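Fruit salad, week two

23 November 2020

I joined the Sostville robotics club in August because I thought we would build something with wheels. There was a vote about wheels. Wheels lost. What we have instead is Nunari, a sorting project named after Etenesh Degefa's favourite café, and my share of it is picking up fruit.

The idea is that a person does the job by hand first, with the gripper, over and over, and the software learns from the recordings. We enter the result in the Viten student round and either come home with a certificate or don't. Last year's team came 22nd and still talk about the sandwiches.

I'm doing my share on the good tablecloth, as the kitchen table has a wobble that shows up in the data. One box, mixed fruit, take things out, put them back somewhere else, save, start again. The target for my half of the list is 101 good runs. A good run means you didn't drop it, didn't squash it and didn't say anything you'd mind Abbas hearing on playback.

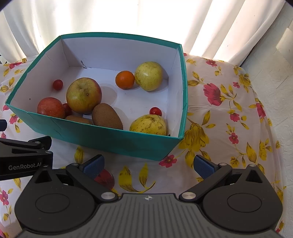
Lodhi Marsh
Club secretary, reluctant fruit handler

The big apple is a pleasure. It's round, it stays where you put it, and the blue pads take hold of it as if they'd been made for apples. The mandarin is nearly as good. The kiwi will tilt whichever way you don't want, and I've had words with it.

Then there are the cherry tomatoes, three of them, which go behind the apple the moment you look away. Squeeze too softly and they stay put. Squeeze a shade harder and you're wiping down the cardboard. Abbas Dehghan wrote the task list and I notice he gave himself the box of wooden blocks.

We also had a long argument by message about the yellow-green ones. I had labelled them guava, Etenesh wanted quince, and Abbas said the label could be "yellow fruit" and could we all please go to bed. So it's "yellow fruit" in the spreadsheet, with a note from Etenesh beside it in capitals.

Still to do: the runs with the lights off, the runs with my left hand, and a new lot of tomatoes. If anyone in the club has a recipe that uses slightly handled pears, send it over – I've got until the next upload and the fridge is full.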